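26 June 2019, sim bench, second entry (the first one was all license server complaints, skip it)

Okay, back to grippers! Kerstin wants a pick between the Plukska two-finger and the Guillot soft-tip before we order anything real, and since the real arm is tied up until September I'm doing the whole comparison in the kitchen scene. Same arm model for both, same controller (Clustell, the build Roy patched last week), same starting pose. Only the hand changes. I had to redo the tool offset for the Guillot because its fingertips come out longer than the numbers in the mesh file said, and I lost most of the morning to that. If anyone else loads it: use the offset in my folder, NOT the one that ships with it. The shipped one puts the fingers through the countertop and the physics gets very upset.

Before any picks I went through the camera views. We have been arguing for weeks about whether one room view is enough or whether we need a second one closer in, and I'd rather settle that now than halfway through a batch. Baptiste is firmly on the one-view side (his argument is render time, and he's not wrong about render time). So I left the lights and textures as they were and pulled one render from each, starting with the wide one.

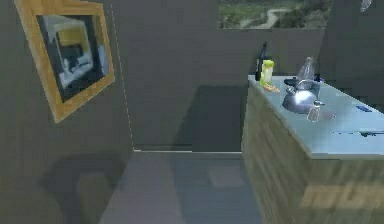

Wide view of the kitchen, arm not showing. Kettle and bottles on the counter at right.

My gripe with this view is how much of it we pay for and never use. All that wall and floor, plus the window and the picture, and the stuff we want to grab is squeezed over to the right side. The kettle reads fine, the dark bottle reads fine, the lime green one you could find from across the street. The clear glass is where it falls down. The tall clear bottle behind the kettle is so faint against the wall that I wouldn't trust the segmentation on it, and I wouldn't blame the segmentation either. Yu-na says drop the clear bottle from the target list. I say keep it in and let it hurt, we're going to meet glass in the real kitchen at Mustholm whether we like it or not.

Also the shadows. They're big and soft and one of them takes up a large chunk of the back wall. Harmless for grasping, but the background subtraction step hates them, so I've switched that step off for this view and written it into the config comments.

On to the picks. I ran 542 attempts per hand, kettle and knife as the main targets, and I'm glad I did them in that order because the kettle is the friendly one. The Plukska goes for the handle from above, closes, lifts, very boring, very nice. When it misses it misses early and you can tell from the finger gap before the arm even starts going up. The Guillot gets the handle too but it likes to wrap, and then on release it drags the kettle a little as the tips uncurl. I tried a slower opening. Better, still there. I'm going to ask Colette if the contact friction on the soft tips is a measured value or something she typed in to get moving, because it feels sticky to me.

The knife is a different story! It lies flat on the counter so neither hand has much to work with. The Plukska needs to come down nearly touching the surface and close on the edges, and any error in height and it either scrapes or closes on air. The Guillot squashes down and sort of scoops, and it doesn't care nearly as much about height. I had written it off after the kettle and had to take that back. Roy came by, watched a few and said "huh," and from Roy that's a lot.

Height error was the thing that sent me back to the cameras. With the wide view only, the height estimate for the knife wandered enough to ruin the Plukska's chances. Switching over to the closer view, looking down on the counter, it settled down a lot. Same hand, same controller, same target. I think the two-finger has been taking the blame for a camera problem.

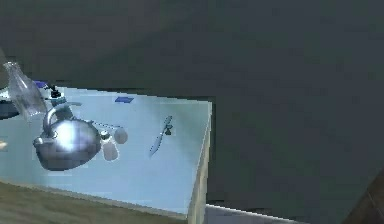 Do we have to recalibrate the controller every time we swap hands?
Only the tool offset and the closing force limit change with the hand; the joint gains stay as they are, so load the matching hand profile in Clustell and run the zero pose once before you start.

(Kerstin asked me that at lunch and I figured it belongs in here, as I answered it for Baptiste on Monday too.)

Stuff still open:

Closing force. I left both hands at the default limit, and that probably isn't fair to the Guillot. Its default is set low, for fruit I'd guess, and a kettle is heavier than fruit. Rerun with matched limits.

Render time. Both views together come out to 2,460 frames for the short batch, and Baptiste is going to make a face. I'd offer him a smaller wide view in trade. We only need it for finding the counter and for the clear bottle fight.

Log names. I saved the first kettle batch under the knife folder, sorry. It's moved now, but if your script cached the old path, clear it. Yu-na, this is mostly you.

Where I am tonight: 2 cameras, yes, I'm not going back to one. On hands I'm leaning Plukska for anything with a handle and Guillot for flat things, and I know Kerstin wants one name on the order form. Ask me again once the force limits match. I've queued 4 reruns to go overnight, kettle first, and please don't restart the render box before I get in, even if the fan is making that noise.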